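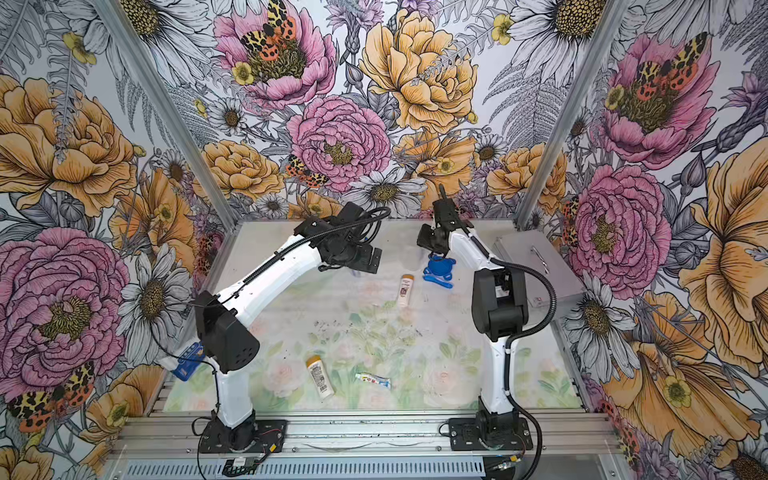 Floral on three sides.

1/ Long thread on idling rules for medium-duty trucks, so mute me now if you have plans. I run the office for a small delivery outfit with box trucks, and I've spent the spring reading our county's new idling ordinance so that my drivers don't have to. They weren't going to anyway.

2/ The short version: starting in July, a diesel truck over a certain weight can't sit with its engine running for more than five minutes in any hour. First ticket is $300. Second ticket inside a year is $700. After that they send a letter inviting you to a meeting, and I have been to county meetings, so I would take the $700.

3/ I'm in favor of this, by the way. I've stood behind our oldest truck in January. It has a smell you can chew. If you told me the guy in the house across from our dock had a complaint, I'd say I know, Walter, I've read all of your complaints.

4/ My trouble is with the definitions page. "Idling" means the engine is on and the truck isn't moving. Fine. But there's an exemption for "operation of auxiliary equipment necessary to the work." Our liftgates run off the battery. The battery runs off hope, and then off the engine. So is a liftgate auxiliary equipment?

5/ I called to ask. The first person said yes. The second person said yes, but only while the gate is going up or down. I asked about the part where the driver is wheeling the pallet off. Long silence. "Is the gate moving during that?" No ma'am, ideally it isn't.

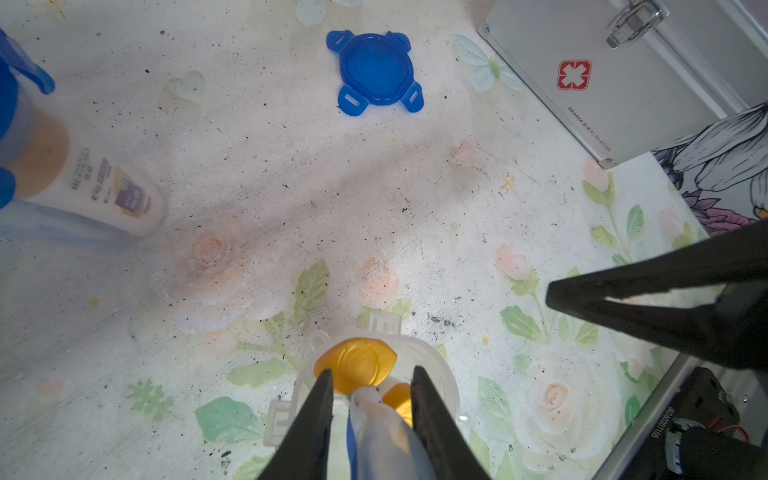 6/ WHAT A SHUTOFF TIMER COSTS

So I priced automatic shutoffs. Junetti makes one that kills the engine after a set number of minutes and restarts it if the cab gets too cold. Their rep was very nice and sent a brochure with a leaf on it. The quote for our whole fleet came to almost $3000, installed, before the "calibration visit," and I have learned to be afraid of any visit with its own line.

7/ Weltis sells a cheaper one. It beeps. That's all it does, it beeps at the driver until he turns the key or gets used to the beeping. I have met my drivers. By the second week it would be a kind of music to them.

8/ The third option is a laminated sign on the dash. I can do that one myself. We have a laminator that we bought for reasons lost to time.

9/ I put all this to Rónán Daly, who has been driving for us longer than I've been doing the books, and he read the ordinance at the counter with his glasses pushed up on his forehead, so I don't know how much he got out of it. His position is that he has always shut the truck off, and that everybody else is the problem.

10/ Reader, I pulled the engine logs. Daly is the problem. 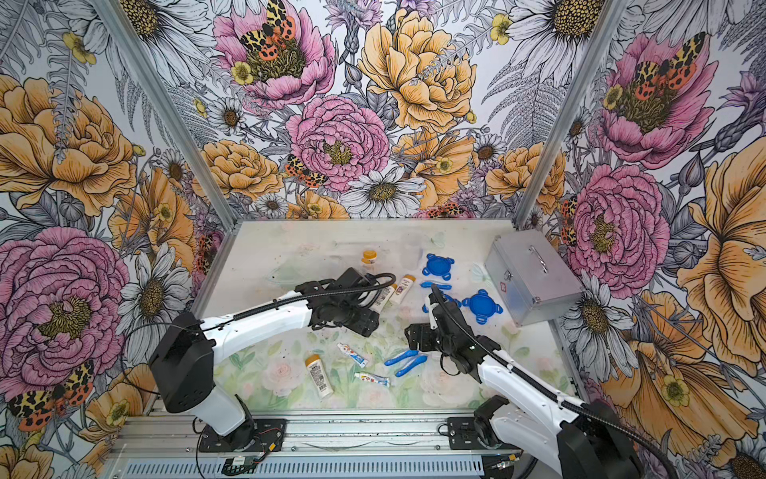 11/ In fairness to him, it's mostly one stop. The Prenton warehouse makes you wait in line outside the gate, and the line creeps up one truck length at a time. Shut off, start up, roll forward, shut off. Do that all morning with an old starter and you'll be buying a starter. The ordinance has an exemption for "traffic conditions" and I asked if a line counts as traffic.

12/ It does if the line is on a public road. It doesn't if it's on private property. The Prenton line begins on their driveway and ends, on a bad day, well out on the county road. So the truck at the back may idle legally, and gets less legal the closer it is to being unloaded. I read that sentence over the phone to the county and the man said "huh."

13/ He also said I could submit a written comment. The page for comments closed Jun 24, 2025, and I called on what I'll describe as a later date. He suggested I write one anyway "for the record." I'd love to see this record. I picture a drawer.

14/ What I'd ask for, if the drawer is listening: count a working liftgate stop as one thing, start to finish, and give it ten minutes. Put some of the burden on the warehouses. If you make trucks wait at your gate, you can own a piece of the smoke. A check-in by text would fix most of it. Restaurants worked this out ages ago with the little buzzers.

15/ And please put the weight limit in the same place as the rule. It's in an appendix. Two of our trucks are under it and I only found out because I got the wrong page when I was looking for the phone number.

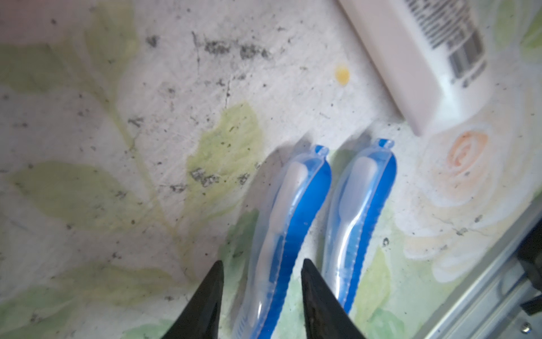 Two toothbrushes, still in the package.

16/ A few people asked whether fuel savings cover the timers. For us, sort of. One of the trucks burned enough sitting still last winter that a shutoff would pay for itself by spring. The rest wouldn't earn it back until I'm retired. I'm buying one Junetti, for that truck. I'm not saying whose truck.

17/ He knows whose truck.

18/ Someone in the replies says just go electric. I'd like to! I have looked at the electric box trucks and they're quiet and lovely, and our building's wiring dates from when the building sold feed. The electrician came out, opened the panel, and closed it again very gently.

19/ Anyway, signs are laminated. They say SHUT IT OFF. Daly wants "please" on his. I'm thinking about it.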